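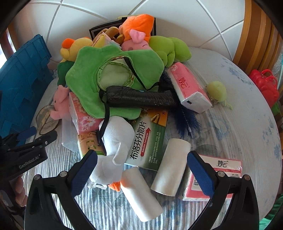
Plemcombe Table Heaps

README, third version, August

Welcome! Plemcombe Table Heaps is a picture collection about the mixed-up piles that build up on household tables. Soft toys, medicine packets, tissues, spectacles, brushes, the bits that have no drawer of their own: if it ends up in a heap on a table, we want it. Most household picture sets show one mug on one clean worktop. We love the other sort, where a plush pig shares its space with a box of tablets and you have to look twice to work out what is underneath.

What's in it

The collection is split into 11 folders, one for each kind of table and covering. The round table with the pale blue flowered cloth has a folder to itself and it's still our favourite (the white ground is lovely for dark things like cords and bottle brushes, and properly difficult for anything white).

Each folder has the pictures, a plain text list of the things in each heap, and a notes file. The notes are worth reading! They say which items touch, which ones lean, and which ones are partly hidden.

How we name things

We use the word you would shout across the kitchen. So it's "tissues", "glasses", "toy pig", "bottle brush". There are 19 of these everyday names in the main list, and anything that doesn't fit goes under "other" with a short note.

A few rules that came out of long talks over tea:

Soft toys get the animal's name only if the animal is plain to see. A snout and round ears will do it. A big green scalloped thing that could be a cushion or could be a lettuce is "soft item, green", and we are very happy with that.

White rolls are "roll" unless you can tell what they are. Please don't guess between toilet paper and wrapped sponges.

Boxes and packets take their name from the print on them. Where the print is Chinese, copy the characters exactly as they appear and add the English if the box carries it, as with 布洛芬分散片 and Ibuprofen Dispersible Tablets. If you can only read part of a word, write down that part and stop there.

Clear plastic bags count as things. They were left out of the first version and we regretted it, as half the fun of a heap is the shiny bag in the middle of it.

Cords and hoses are listed once each, however many times they dip in and out of the pile. "Hose-like" is fine if you're unsure.

What it's good for

People have used the lists for sorting practice, for search by everyday name, and for trying out ways of describing clutter in order from front to back. Wikgate, our little labelling tool, opens every folder without any setting up. The Haberkorn format (one line per item) works as well, and the converter is in the tools folder.

What it's not so good for

The medicine boxes are here as boxes. Please don't use the lists as a source on what any tablet does or how to take it. The collection also leans heavily towards small, light items, so there's very little in the way of pans or heavy tins. The Nevo folder is the thinnest of the lot, with 9 heaps, and its notes are still being tidied.

Known problems

White toys on white cloth are sometimes missed in the older lists.

Glasses with clear frames are missed even more often. Check behind the soft toys!

"Brush" and "bottle brush" were one name until version 3, so old lists may mix them.

Adding to it

Yes please. Send the list and the notes together, spell things the British way, and leave the heap as you found it until the notes are done. Odd items are especially welcome.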